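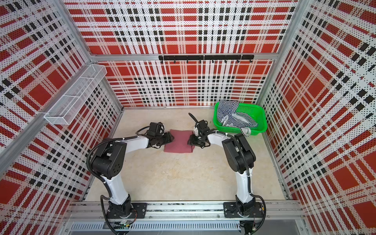 Page last changed: March, 4:10 p.m.

Povik Household Tasks Program
Progress report to the Achterberg Fund
Prepared by Tamsin Haverford and Remo Hämmerli

The reporting period was given over to laundry. The two-arm station ran 165 folding attempts on small cloths, of which 107 met the standard agreed with the Fund. Handling of a single flat cloth is now steady enough to be repeated without an operator's help. Speed remains well below that of a person at a kitchen table.

Garments are a harder matter. Striped fabric in particular 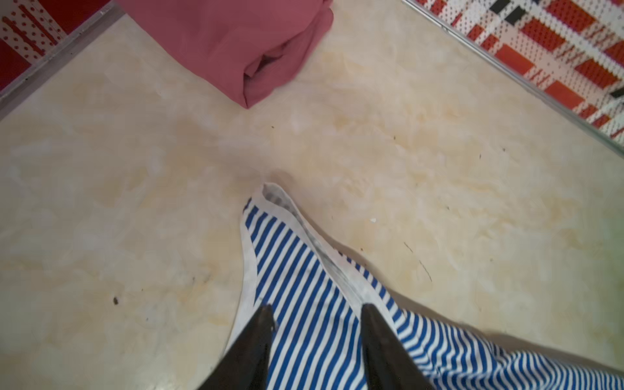
has proved difficult for the software to read once it is bunched, and the edge of a piece is often mistaken for a fold. Diễm Trương is preparing a revised grasping method – the present one dates from the first phase – and expects to test it over the next 2 months.

We do not yet consider the system ready for a home or a shop floor. The Fund is asked to approve four further weeks of station time. The cost sheet has been sent separately by Dexter Pettigrew.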